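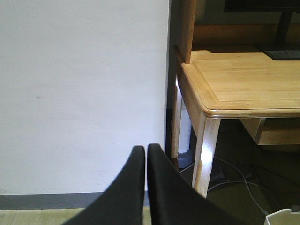
Search Type to search Close

The Arm That Trusted an Old Picture

4 min read

The fault report from the Sutden test apartment listed a bent fingertip, a dent in the front edge of a desk, and no error code. The mobile arm had been sent to pick a dropped pen off the floor beside the desk. On the way down, the right finger met the tabletop from above and kept pressing until a technician hit the stop button.

The missing error code took up most of the next month. A Plerna arm is supposed to notice when it touches something it did not plan to touch. Its joints report motor current, the controller compares that current with what the planned motion should need, and a large enough difference stops the arm. In this case the difference was large. The log showed it climbing on the shoulder joint for the whole length of the contact, and the arm treated it as normal.

Augustina Annan, who runs reliability testing at Sutden, began with the hand. The gripper, a two-finger unit from Tănase, had been replaced in June, and the new fingers were longer than the old ones. The change had been entered in the planning software but had not reached the collision model, a separate file that holds the shape of the arm. As far as the collision model knew, the fingers ended 12 millimeters short of where they did.

"That explains touching the desk," Annan says. "It doesn't explain leaning on it."

Touching the desk was a bookkeeping error, and the fix was to have both programs read the finger length from a single file. The pressing came from a different part of the system, and the team would probably have missed it if the fingers had been the right length.

The arm locates furniture with a small camera at the wrist. Each image is stamped with the time it was taken and matched to the position of the joints at that time. From the two, the software works out where an edge or a corner sits in the room. When the arm is still, a late image does little harm. When the arm is moving, a late image matched to the wrong joint position puts the desk in the wrong place.

Adom Agbenyega, a controls engineer in the same group, pulled the raw timestamps. Under normal load the images arrived on schedule. When the base was driving and the arm was unfolding at the same time, the onboard computer fell behind, and images waited in a queue. The worst of them were 200 milliseconds old by the time they were used. The software stamped each one when it left the queue, so an old image carried a new time.

The result was a desk that drifted in the robot's map as the arm came down. In the logged run, the map moved the front edge away from the gripper while the real edge stayed where it was. The planner saw free space and continued.

The contact check should still have worked, as it does not use the camera. Agbenyega found that it had been loosened. An earlier software release had produced false stops whenever the arm reached low, where the shoulder motor works hardest against gravity. A developer had raised the current limit for that range of motion, with a note in the code to revisit the value once the gravity model was improved. The gravity model was improved two releases later. The limit stayed where it was.

Floor pickups happen entirely in that range. For any task below desk height, the arm had been running with a contact check that would only trip on something much stiffer than a tabletop resting on legs.

Sutden repeated the run with a force plate clamped at the desk edge. With the old limit, the arm pressed until it was stopped by hand. With the original limit restored and the new gravity model in place, it stopped on contact and backed off. The false stops did not return during the test period, though Annan does not consider the question closed. The tests were run with one gripper on one floor surface, and a worn gearbox draws more current than a fresh one.

The timing fault took longer to repair. Images are now stamped at the sensor, and any image older than a set age is discarded. If too many are discarded in a row, the arm slows down and then holds its position. Operators dislike the hold. It makes the robot look stuck, and on a busy computer it can happen several times in a single pickup. Agbenyega's group is moving the image processing to its own processor, and until then the pauses remain.

Annan has also changed how temporary limits are handled. Any loosened safety value now needs an owner and an expiry release, and the software will not build once that release is reached with the value still in place. The first build under the rule failed. It had found two more loosened limits, one of them on the wrist. Both are under review, and low reaches near furniture are being run at reduced speed in the meantime.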